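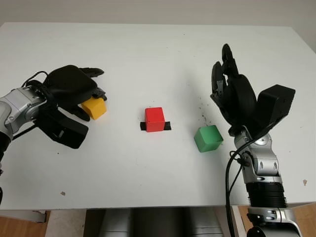 Yellow, red and green cubes on the white bench, November.

Leak survey, Alport zone, November

Night flow on the Alport inlet still too high. Logger total for the 2 to 4 am window was 3,811 litres, and with the school shut there is no good reason for that. Sebastião read the same figure off the meter face, so the logger is not at fault.

Walked the main from the Harkberg reservoir down to the lower valve chamber with the listening stick. Nothing on the first stretch. Faint hiss at the hydrant by the chapel, louder at the stop tap two doors down. Could be a service pipe. Marked the kerb in blue.

Pressure at the chapel hydrant 2 bar, which is low for that height. Closed the Barros Lane valve for 15 minutes and watched the inlet. Flow dropped by a bit under half, then crept back up before we reopened. Either the valve is passing or there is a second feed that isn't on the drawing. The old drawing shows a 60 mm link behind the bakery, crossed out in pencil with no initials. Need to ask Josué Lacerda if he remembers it being capped.

Lulex correlator: second sensor lost its signal again. Changed the battery, same thing. Used the spare lead and got one clean run, peak nearer the chapel end. Would not dig on one run.

Reservoir level down again this morning. If the hosepipe limits go to the next stage, people will want to know what we are losing ourselves, and at present I can't give them a proper figure.

To do:
Repeat the Barros Lane test with the bakery link dug out or at least traced.
Grease the lower chamber lid, took both of us to lift it.
Order two sensor leads.
Sebastião to check the tariff list for a large user on nights.

Josué rang back at 4.40 pm. He says the link was never capped, only shut, and the spindle is under the tarmac. Metal detector booked out for the morning.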